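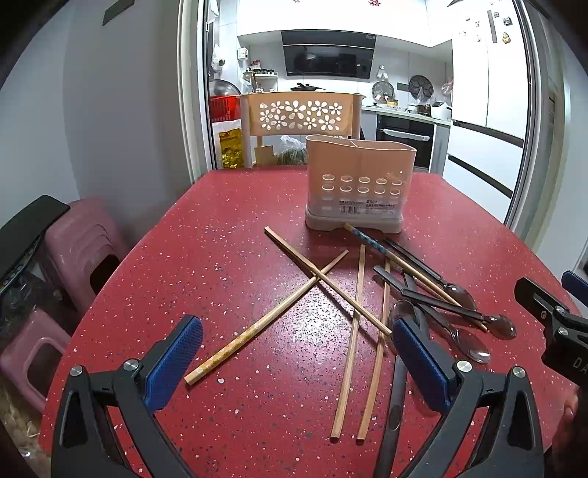
Palillos y cucharas sobre la mesa, delante del escurridor.

Flaltero - Ayuda entre vecinos - Cocina y mesa

¿Cómo guardar palillos de madera y cucharas en un mismo escurridor?
2.862 visitas - 3 respuestas

mesaredonda26

Buenas tardes a todos. Perdonen si mi español no es perfecto, lo estudio desde hace años pero escribo despacio.

En mi casa comemos con palillos casi todos los días, y también usamos cucharas. Tenemos un escurridor de plástico con agujeros y con la parte de arriba dividida, y lo dejamos siempre en la mesa donde comemos. El problema es que todo termina mezclado. Cuando saco un palillo salen con él dos cucharas, y después busco su pareja y no la encuentro. Tenemos palillos lisos y otros con dibujo, y a veces como con uno de cada clase, cosa que a mí no me importa pero a mi suegra sí.

Además, en el fondo del escurridor se junta una agua un poco turbia, y las puntas de algunos palillos se han puesto oscuras. He leído consejos muy diferentes. Unos dicen que los palillos van con la punta hacia arriba y otros que hacia abajo. Unos dicen que hay que cambiarlos cada pocos meses y otros los tienen desde la boda.

Mis dudas son estas: cómo repartir las cosas en los compartimentos, cómo secar bien los palillos y cuándo debo tirarlos. No tengo cajón libre en la cocina, así que el escurridor tiene que quedarse en la mesa. Muchas gracias.

Carulero

Yo tuve el mismo desorden y lo arreglé un domingo por la mañana. Lo primero es vaciar el escurridor completamente, ponerlo todo encima de la mesa y formar las parejas. Se tarda menos de lo que parece. Los palillos que quedan solos los pongo aparte en un vaso - si en un mes no aparece la pareja, los uso para las plantas de la terraza.

Después lavo el escurridor con agua caliente y un cepillo de dientes viejo, sobre todo los agujeros y el fondo por la parte de fuera, donde uno no mira nunca. Si huele, lo dejo 30 minutos en agua con un chorro de vinagre y lo aclaro.

Para repartir, en mi casa funciona una división muy simple: palillos en un lado, cucharas en el otro. Los cuchillos no entran, porque una vez metí la mano sin mirar y me corté. Si las cucharas tienen el mango largo, es mejor ponerlas en el lado que queda contra la pared, porque el peso de arriba puede volcar un escurridor ligero.

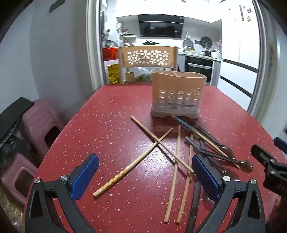 ¿Se pueden lavar los palillos de madera en el lavavajillas?

Es mejor lavarlos a mano. El calor y el detergente del lavavajillas resecan la madera y levantan la pintura de los dibujos. Un lavado corto con esponja y poco jabón es suficiente, y no conviene dejarlos a remojo en el fregadero.

Sobre la dirección de las puntas, yo las pongo hacia arriba. La parte que va a la boca recibe más aire y no toca el fondo. En mi familia hay personas que lo hacen al revés, y discutimos de esto más que de política.

fideosyarroz

Tira los viejos y compra nuevos, son baratos. En Thakur venden paquetes grandes en el pasillo del arroz. No vale la pena complicarse.

tazaverde

Estoy de acuerdo en casi todo con Carulero, pero quiero añadir lo del secado, que para mí es la parte principal. Un palillo puede parecer seco por fuera y tener todavía humedad en la punta. Si lo guardas así, en un sitio con poco aire, la madera se oscurece y después sale el moho.

Yo los seco con un paño de algodón, los dejo tumbados encima de otro paño durante la tarde y los pongo en el escurridor antes de la cena, a las ocho más o menos.
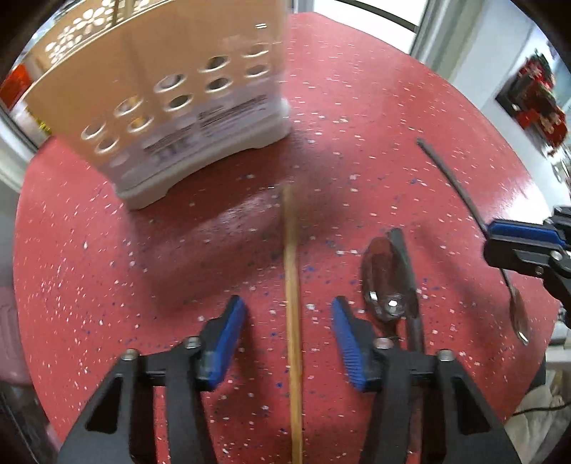
Antes de guardarlo paso el dedo por cada palillo, desde el mango hasta la punta. Si noto astillas o una grieta, lo separo. También lo separo si huele agrio después de lavarlo, o si tiene puntos negros que no salen con el cepillo. Con los demás no tengo una fecha fija. Algunos me han durado mucho y otros, comprados el mismo día, se doblaron en el primer verano.

Para no perder las parejas, yo ato cada una con una goma pequeña de las del pelo. Compré una bolsa de 1.000 hace tiempo y creo que la voy a heredar a mis nietos. Hay que quitar la goma para lavar, claro, y dejarla en un platito al lado.

En cuanto al agua turbia del fondo, levanta el escurridor cada noche y seca también la mesa debajo. Yo tengo puesto un plato llano para recoger las gotas y lo vacío cuando friego.

mesaredonda26

Gracias a los tres. Voy a probar con la división y con el plato debajo. Las gomas se las enseñaré a mi suegra, a ver qué dice.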